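3. 順位表の変動と観客の理解

3.1 問題の設定

クリケットの国別順位は、試合の勝敗だけでは決まらない。対戦相手の評価点、試合が行われた時期、そして計算の対象となる試合数が関係する。そのため、あるチームが一つの連戦に勝っても順位が上がらず、反対に、試合をしていないチームの順位が上がることもある。本節では、このような変動を一般の観客がどのように受け取っているかを検討する。前節で述べたように、先行する調査の多くは選手または指導者を対象としており、観客の側からの検討は少ない。

調査の対象は、アマチュアの50オーバー制リーグであるテナセオ・リーグ(Tenaseo League)の観客114名である。このリーグには19のクラブが参加し、バーコム(Burkcombe)とジレッティ(Ziletti)の2会場で多くの試合が行われる。順位の計算には、各国代表の順位表と似た、過去の試合に重みを付ける方式が使われている。すなわち、古いシーズンの結果は、新しいシーズンの結果より小さい重みで計算される。

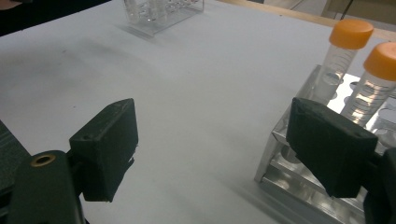 この節を読む時間:5分

質問紙は10月に、試合の休憩時間に配布した。回答者には、まず架空の連戦の結果を読んでもらい、次に連戦後の順位を予想してもらった。そのあと、計算の手順を短く説明した文章を渡し、同じ予想をもう一度行ってもらった。説明文は専門用語をできるだけ避けて書いたが、「重み」という語だけは適当な言い換えが見つからず、そのまま残した。この点は3.3で再び取り上げる。

3.2 結果

説明を読む前の予想では、回答者の多くが「勝った側は必ず順位が上がる」と考えていた。特に、全勝で終わった連戦の場合にこの傾向が強かった。自由記述欄には、「三つ続けて勝ったのに同じ順位なら、何のために試合をするのか分からない」という意見も見られた。説明を読んだ後では、評価点の差に注意する回答が増えた。しかし、古い試合が計算から外れることによる変動については、理解の改善は小さかったと言わざるを得ない。

また、観戦の経験が長い回答者ほど正しく予想するとは限らなかった。経験の長い回答者は、過去の順位をよく記憶しており、その記憶に予想が引かれる場合があったと考えられる。バーコム会場の回答とジレッティ会場の回答の間には、明らかな差は認められなかった。

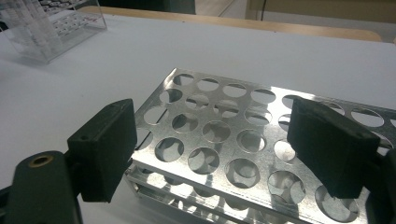
順位の計算において最も誤解されやすいのは、対象期間の扱いである。多くの回答者は、順位を過去のすべての試合の合計と考えていたが、実際には一定の期間の試合だけが数えられる。例えば、図2の金属製の台に並ぶ丸い穴を試合の枠と考えると分かりやすい。一つの列の穴の数が決まっているように、計算に入る期間にも限りがあり、新しいシーズンが一つの列に入れば、最も古い列は表から外れる。外れた列に良い成績が多かったチームは、その間に一度も負けていなくても評価点が下がる。この仕組みは、アッピア方式(Appiah方式)と呼ばれる簡略な計算でも同じである。

図2 穴の並んだ金属製の台。

3.3 考察

以上の結果から、順位表を公表する際には、順位と評価点だけでなく、前回から何が計算に加わり、何が外れたかを併せて示すことが望ましいと考える。テナセオ・リーグの現在の順位表には、この情報が含まれていない。次に、「重み」という語については、選手の体重または試合の重要性と理解した回答者がいた。後者の誤解は、説明の文脈から考えて自然なものであり、説明文の側に改善の余地がある。

なお、本調査の質問紙は50オーバー制の試合だけを扱った。短い形式の試合では連戦の間隔が異なるので、同じ傾向が見られるかどうかは、別に確認する必要がある。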